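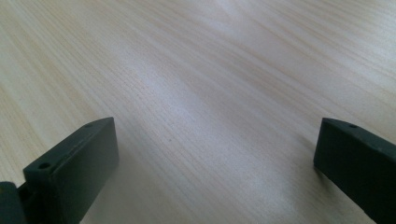
Making Gas and Cooking Fuel Last When the Pumps Run Short

By Gifty Aidoo
27 Feb 2025

The two stations on the Pesville road have been rationing again, and several readers have asked how to stretch what they have at home.

Driving

Put all your errands on one list and do them in a loop. A cold engine burns more, so four short trips cost you more than one long one. Check tire pressure before you set out, using the number on the sticker inside the driver's door. Take the roof rack off if you are not using it. My old wagon does noticeably better at 55 than at 70.

Don't sit in line with the engine running. Switch off and restart when the line moves up a few car lengths.

Storing gas

Use only containers made for gasoline, and leave some room at the top for the fuel to expand. Milk jugs and water bottles are not safe. Keep cans in a detached shed, away from the water heater and anything with a pilot light. Set the can on the ground to fill it, never in a truck bed. Write the month on a piece of tape. Anything marked May should be used up by the end of summer unless you added stabilizer.

Check your local limit before buying more cans.

Generators

Run it outdoors, at least 20 feet from doors and windows, with the exhaust pointing away. Let it cool fully before refilling. A refrigerator kept shut stays cold for about 4 hours, so you can run the generator in blocks.

Cooking

Keep lids on pots. Soak dried beans overnight. Turn the burner off a few minutes early when you boil eggs or rice and leave the lid alone.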